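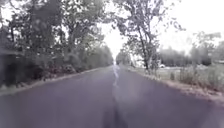

The Center Joint and the Edge: A Maintenance Engineer on Small Tree-Lined Roads

Home | Roads | Drainage | Materials | Archive

2020-06-30
By the Pisora editorial desk

The road between Tarigan and Zallitz has two lanes, a tree belt close to the pavement and no painted markings over much of its length. It carries local traffic, farm deliveries and the occasional timber load. The engineer responsible for its surface has worked on it since 2000 and agreed to talk about the work on the condition that the interview stay with the pavement and leave out the budget.

The conversation began with the joint that runs down the middle of one section, where the two halves of the road meet.

"It is a cold joint," the engineer said. "One lane was laid, it cooled, and the other lane was laid against it. The edge of the first mat never gets the same compaction as the middle of it. So the density is lower there and the air voids are higher. Water gets in. After a few winters you have a crack, and it follows the joint until it finds something weaker, and then it wanders."

Wandering cracks are sealed with a hot rubberized filler. The method on this road is an overband, in which the sealant fills the crack and is struck off in a band across the surface on both sides. The engineer prefers it to routing for older pavement.

"Routing cuts a clean reservoir, and on sound asphalt it gives a better seal. On an old mat the router pulls stones out of the sides. You end up with a wider crack than you came with. We blow it out with compressed air, dry it with a lance and fill it. If the crack has been filled before, we check whether the old band is still bonded. Where it lifts with a scraper, it comes off. Where it doesn't, we go over it. That is why the band is broader in some places than in others."

The sealant supplier is Todance, and the crew follows the pouring temperatures on the product sheet. The engineer was more concerned with the temperature of the road. Sealing is scheduled for October when possible. The pavement has contracted by then and the cracks are partly open, so the material is neither squeezed out in summer nor stretched to its limit in winter. The leaves are a drawback of that schedule. A blower walks ahead of the lance, and the gap between them is kept short.

Trees came up repeatedly in the interview. On parts of the route they stand near enough for branches to reach over the asphalt, and the shade changes how the surface ages.

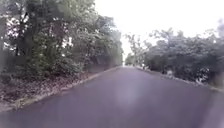

"Sun oxidizes the binder, so an open road goes gray and brittle from the top," the engineer said. "Under trees you get less of that. What you get instead is moisture that stays. A shaded section can be damp until noon when the open one dried at eight. The fines wash out slowly, and you see the stone start to stand up. It is a different kind of wear and the inspection form has no box for it – I write it in the margin."

Leaf litter on the verge is treated as a drainage matter. Left alone, it breaks down into a fine soil that builds up against the pavement edge. Grass roots in it, and within a few seasons the verge stands higher than the asphalt. Rain that should leave the road sideways then runs along it. The remedy is to cut the verge back to the original level with a grader blade and remove the spoil. Dumping the spoil farther up the bank is quicker, but it returns with the first heavy rain.

Edging differs along the route. Where there is a curb, the pavement edge is supported, and the main task is to keep the line along it clean so that water reaches the outlets. Where there is only a gravel or earth shoulder, the edge has to be inspected for drop-off. The working limit used by the crew is 2 inches. Beyond that, wheels leaving the pavement break the asphalt from the side, and a patch placed on the broken edge rarely lasts.

"People want the edge patched," the engineer said. "I want the shoulder brought up first. Put down crushed stone, grade it, compact it, then look at the edge again. If you patch an unsupported edge, you have made a slightly larger unsupported edge."

Roots are the other concern. They follow the underside of the base, where there is air and moisture, and lift the surface in low ridges. The crew has cut out and relaid two such areas. In both cases the base was replaced with coarser stone, and a vertical barrier was set between the road and the trunks. The engineer does not yet consider the barrier proven.

Inspections are done on foot. The route is divided into 64 sections of 200 feet, each with its own sheet. Walking it all takes almost two days with notes. The sheets record crack length, patch condition, edge drop, verge height and standing water. A vehicle survey was tried once, and it picked up the center joint well and the edges poorly. 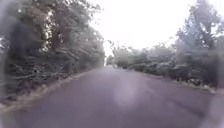 Why is there no center line on so much of the road?

The width is the main reason. On a narrow pavement a center line moves drivers outward, and the outer wheels then run close to the edge, where the structure is weakest. Without the line, most drivers keep toward the middle and pull over when they meet someone. The load stays on the stronger part of the road. The engineer would add a line only where the sight distance is short, and would want the shoulder rebuilt on those lengths beforehand.

Paint would also sit directly on the joint in many places. "You seal over it and the line is gone, or you paint over the sealant and the line cracks," the engineer said. "Offset it and the lanes are unequal. I have seen all of these done."

The next work planned is verge cutting at the Zallitz end, followed by crack sealing from the Tarigan side. Resurfacing is not scheduled. The engineer expects the current mat to last if the water is kept off it, and has asked for the outlets to be cleared before the sealing crew arrives. The inspection sheets for this year are already filled in, apart from six sections that were under standing water when they were walked and will have to be done again.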